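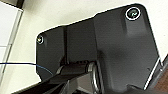
Re: Wrist camera view and cable routing

From: Petrică Buzatu
To: Kestent build list

Marwa El Idrissi wrote:
> The mounting plate takes up most of the view on mine. Did you
> move the camera back or just live with it? Also, which side does
> your cable come in from? Mine snags when the wrist turns past
> 20 degrees.

I live with it for now. The plate, both screws and the pin at the arm link are all in view, and the wall shows over the top. I want to tilt the bracket, but that means reprinting it, and the shop printer is booked through May.

The blue cable comes in from the left and crosses the lower part of the plate toward the link. My first one was too short. The one on there now is 33 cm, with a loop left behind the wrist. Try that before you change the bracket.

On the screws: I use threadlocker on both and check them after every long run. Delia had one back out on her arm and it took her an evening to find why the grip was off.

I have 2 spare brackets in the old 19 mm size if you want to try one. They're in the Amano bin under the bench.

Petrică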